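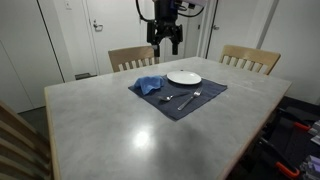 Roman reckons the play in the fingers has been there since July and we've all been blaming the cable for it. Said it with his coat still on, before I'd even logged in. Annoyingly I think he's right.

10/12/2023. Writing this in bits between runs so it'll be a mess.

Started with the cable anyway as it was on my list. Slack loop fine with the arm tucked in, too tight when it reaches for the near side of the table. Let a bit more out at the upper clip, ran the whole reach slowly with my hand on the stop, then again at half speed. No snagging. Redid the tie further down, the old one had been pulled so hard it had left a dent in the jacket. Not through, but not nice. Wrote it in the book for a proper look next month.

Then the fingers. Power off, locked, gripper down on the bench on a tea towel so nothing rolls away. Wiggled each joint by hand like Consuelo showed me. Right side solid. Left side, at the base of the finger, a definite click. Tiny. You can feel it more than see it. Backed the screw out and it came far too easily, hardly any thread lock left on it, just a bit of crust. So did the next one along. Roman very quiet and pleased with himself.

Cleaned both, dried, new thread lock, torqued to the Himitz sheet. Spent ages finding the Himitz sheet. It was in the Mazurek folder, obviously, under the invoices. Have now printed it and taped it inside the tool cupbaord door. Also wrote the interval on it in marker: check linkage every 1000 cycles. We were doing it every 2000, which was copied from the old gripper and never changed. The old gripper was a completely different thing with solid jaws.

Left it alone to cure. Lunch. Soup again.

Back at it. Homed fine. Zeroed the fingers against the gauge block, left one was out by a hair, put the new offset into the Jorex panel and saved it twice (it loses things, don't trust the first save). Then the cloth test, plate and mat on the table, napkin going over to the plate. Grip at 17 on the force setting same as before so we compare like with like.

First try it closed on nothing. My fault, I hadn't reloaded the offset after the restart. See above re saving twice. Second try good. Third good. Slowed the approach down for the next lot so I could watch the fingers close and listen for the click.
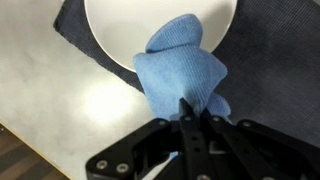
No click at all now. Before, you'd get a little tick as the left finger took up the slack, then the cloth would shift sideways in the grip and come out lopsided or drop altogether. With the joint tight both fingers seem to arrive together. Tried it with the force down to see how low I could go, got a few notches lower and it still held. Then it slipped so I put it back to 17. No point being clever.

Wissam rang in the middle of this wanting to know if the cell would be up for Cendard. Told him ask me at teatime. He rang at teatime. Told him probably. He wants it in writing, so I've to do a short note, which I'll do tommorow with a clear head.

The glare on the table is still a nuisance. Light bounces straight up off the top and the wrist camera picks it up as a big white blob. Doesn't bother the pick much, the cloth is blue enough, but the plate finding goes a bit wobbly near it. Tried turning the exposure down, which fixed the blob and made the mat so dark the edge got lost. Put it back. Veronika has a roll of diffuser sheet somewhere from the last job and says she'll bring it, we can tape it under the light and see. If that doesn't do it then we move the light. Don't want to move the light, it means redoing the whole calibration and I've only just got the board square again.

Wiped the camera window while I was up there. Fingerprint on it, a beauty. Probably mine.

Ran the drop height next. Four different heights over the plate, a handful of goes at each. Too high and the cloth flops half off the rim. Too low and the finger ends touch the plate and the arm faults out, correctly, but it's a slow reset and you have to go round and press the thing. Settled on the second lowest. Saved. Saved again.

Left it on the slow loop at that height and went through the rest of the sheet with Vikas while it ran. Mount bolts, paint marks all lined up. Stop button both ends, good. Fan filter filthy, banged it out over the bin, new one on order. He had me read the joint temperatures out loud and he typed them, quicker than me doing both. 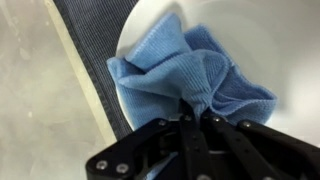

Vikas asked: do we need to recalibrate the camera every time the fingers come off?

Only when the camera bracket has been touched, or the wrist plate it sits on. Taking the fingers off and putting them back changes the finger zero, so redo that against the gauge block and reload the offset. He's going to add it to the sheet in those words, with "reload the offset" in capitals. Fair.

Things to carry over. Thread lock, the little bottle is nearly done, get two. Fan filter. Diffuser from Veronika. Ask Consuelo whether she has a spare pair of fingers or if those went back to Himitz with the box. Note to Wissam!! Check the two screws again in the morning before anything moves, just with the driver, no more torque on them.

Also need to change the interval in the Jorex reminder, it'll still be shouting at 2000. Couldn't remember the password and Roman had gone by then.

Shut down, arm parked, locked off. Forgot my flask on the bench.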